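Community hall kitchen and amenities check, Gellville, September

What a good month! I did the full walk-through on Thursday with the hall empty and the lights on, and the place is in better shape than it's been all year. Ticks are done, crosses need someone.

**Kitchen**

- [x] Fire blanket on its hook, tag current
- [x] Extinguisher gauge in the green
- [x] Urn cord and plug, no splits. The new Pluteo urn is a ripper, by the way, and the tap doesn't drip any more
- [ ] Rangehood filters. Greasy again. They go through the dishwasher on the long cycle, top rack out
- [x] Fridge thermometer reading where it should
- [x] Knives back in the block, none left in the sink (thank you, whoever's been doing this!)

**Bathrooms and first aid**

- [x] Hot water at the basins not scalding
- [x] Non-slip mat in the shower, suckers all gripping
- [ ] Sharps container. Still the old one with the cracked lid. Rolmont sells a wall-mounted one and I'd love to see it up before the swimmers come back
- [x] First aid kit sealed, saline in date

Anything with a blade goes in the sharps container and never the open bin, and that includes disposable razors left on the shower ledge.
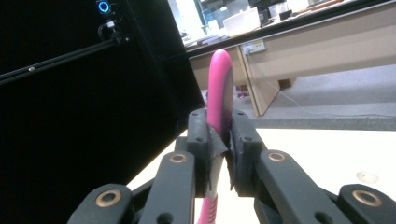
The grab rail beside the toilet is solid now. I put my full weight on it both ways and it didn't budge, so the longer screws were worth the trip to town.

**Main hall**

- [x] Both exit doors open with one push
- [x] Exit signs lit
- [x] Stage steps, white edge strip repainted. Looks fantastic
- [ ] Trestle tables: 16 checked, one with a bent leg lock. I've put red tape on it, please don't use it
- [x] Chair stacks no higher than the line on the wall

**Outside**

- [x] Ramp clear of leaves
- [ ] Sensor light at the bins comes on late. You're nearly at the gate before it notices you
- [x] Gas bottle cage locked

Next check I want to do after dark, mostly for that sensor light. Bring a torch if you're joining in, and wear proper shoes, the gravel by the tank is loose.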